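3.2 Why people dig

I started this part of the study thinking that shoppers at a loose-snack counter would just take whatever was on top. They don't.

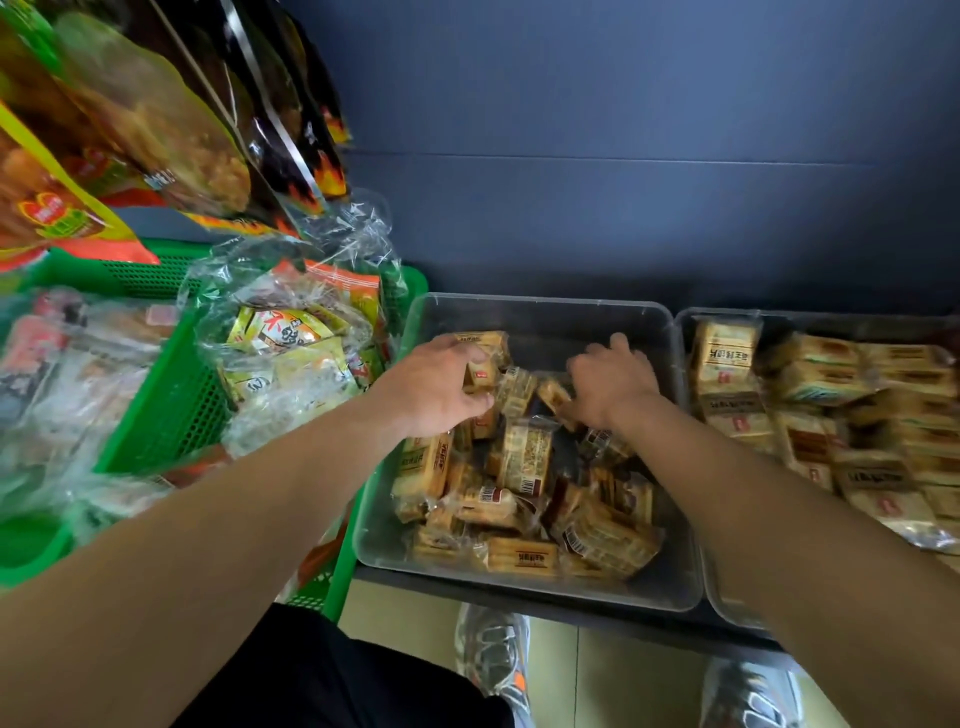

Figure 4. Both hands in a bin of individually wrapped snacks, with a second bin to the right.

We logged 212 visits to the snack counter at the Midside store, and in 75 of them the shopper moved packets aside before choosing anything. I had my own pet theory going in (people want the freshest date!), but the short chats we had afterward pointed somewhere else. Most diggers told us they were looking for a flavor, and with everything jumbled together the labels end up facing every which way - sideways, upside down, flat against the bottom. So you push things around until a name you know turns up.

I love this, because it means the mess is doing some of the selling. Several people said they had spotted a kind they'd never tried while hunting for their usual one. The Jundavel counter, where staff line the packets up every Wednesday, gave us far less of that, and I come back to it in Section 3.3.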